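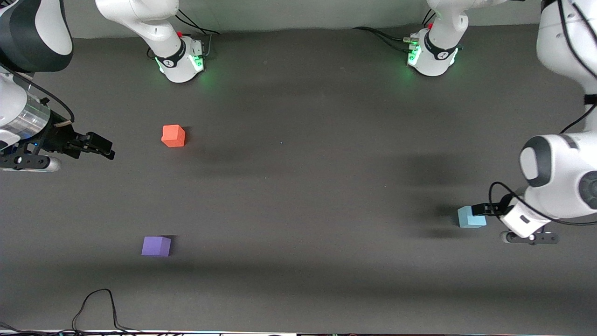 Jelholm Upholstery Foam, cut to size

Medium-firm seat foam, 5 inches thick, sold by the piece
$44 per cushion, up to 24 x 24 in.
Bigger pieces: send me your measurements

Hi, I'm Renzo Caputo, and I sell foam! I started out redoing my own couch (a sagging three-seater my aunt gave me, springs and all) and couldn't find anyone who'd cut me one decent cushion without making me buy a whole sheet. So now I cut them myself, out of the shop on Varela Street, and mail them all over.

This is the one I recommend for most couches and window seats. It's firm enough that you don't sink to the frame, but you can still nap on it, and I've tested that part a lot. For back cushions go with the softer Skerano instead. People put seat foam in the back all the time and then write me that it feels like leaning on a wall.

How to measure: take the old cover off, lay it flat, and go seam to seam. Add half an inch to the width and the depth so the cover fills out nicely. Don't measure the old foam, it has probably shrunk on you! If your cushion has a T shape or a rounded corner, trace it on newspaper and mail me the tracing. There's a $15 charge for shaped cuts.

Polyester wrap is extra, and I'd get it. It rounds off the edges and helps the cover slide on. No wrap? Put a thin plastic bag over the foam, pull the cover on, then tug the bag back out.

Shipping: cushions go out compressed, so give yours a day to puff up before you judge it. Orders over $155 ship free.

Returns: uncut foam, sure. Cut pieces I can't take back unless I got the size wrong, in which case I'll recut it and pay the postage both ways.

Also in stock: Skerano back foam, Ernivlow bench pads, spray glue, zipper by the yard.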